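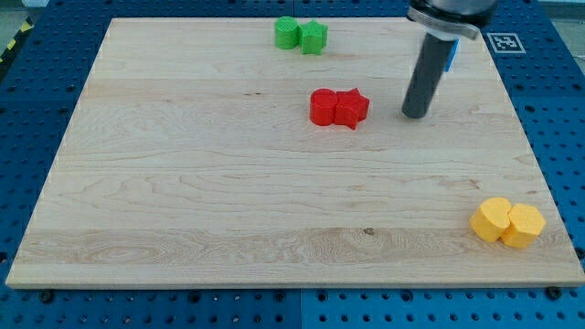

Why do people give up on learning an instrument in their forties?

Mostly they give up in the second winter, according to Yabsira Ambaye, when the novelty has gone and the neighbours have started being polite about it. She has taught adult beginners the cello for 9 years, from the front room of a terraced house in Alside, and she has firm views on the matter.

14 shares | 6 comments

"The first year they forgive themselves everything," she says, pouring tea into a mug with a music stand printed on it, a gift from a pupil. She has eleven of these mugs and likes none of them. "By the second year they think they should sound like the record. They've bought the good strings. They've told people at work."

Ambaye came to teaching by way of an insurance office, where she processed claims for burst pipes and practised in the stationery cupboard at lunch. The cupboard had, she maintains, the best acoustic in the building. Her manager put up with it until someone on the phone asked whether there was an animal in distress.

Her own first cello was a Kuhlmann, bought second-hand for more than she could afford and still in use. It leans in the corner behind the sofa, with a repair down one side where a removal man met a door frame. Pupils are allowed to play it once they can get through a scale without apologising. Few have managed it.

"English people apologise on the way up and on the way down," she says. "I had one man say sorry to the metronome."

She keeps a practice diary and makes her pupils keep one too. Hers shows 1,505 hours since she started writing it down, a figure she gives with some embarrassment, having expected it to be larger. One of her pupils, a retired dentist, recently reached 1,529 and brought the notebook round to show her.

"He was very gracious about it," she says. "He only mentioned it twice. Then again at the door."

Does he play better than she does? She considers this for a while - longer than I'd expected - and offers me a biscuit.

What she won't have is talk of talent. Talent, in her experience, is what people bring up when they'd like to go home early. She asks for twenty minutes a day, television off, and she doesn't much mind what the twenty minutes sound like. She has a low opinion of apps. One of them, Jiloten, gave her a gold star for tuning up.

"I was pleased, though," she admits. "I showed my sister."

The pupils play together every September in the church hall on Ostach Road, to an audience of husbands, wives and a few teenagers who have been promised chips. There's no conductor. Last year the slow movement went so slowly that the hall's next booking, a yoga class, came in and sat down at the back. Ambaye thinks they enjoyed it. A few of them had brought blankets.

I ask whether she ever tells anyone to stop.

"Once. He was miserable and he had a bad shoulder, and he was only doing it because his father had. I told him he was free to go. He took up the trombone." She looks out at the street. "He lives just over there. On a warm evening I get all of it."

Her next pupil is due at six and is already outside, sitting in the car with the engine off. He always arrives early, she says, and always waits until two minutes past. She has stopped waving.

Share this 14 | Comments 6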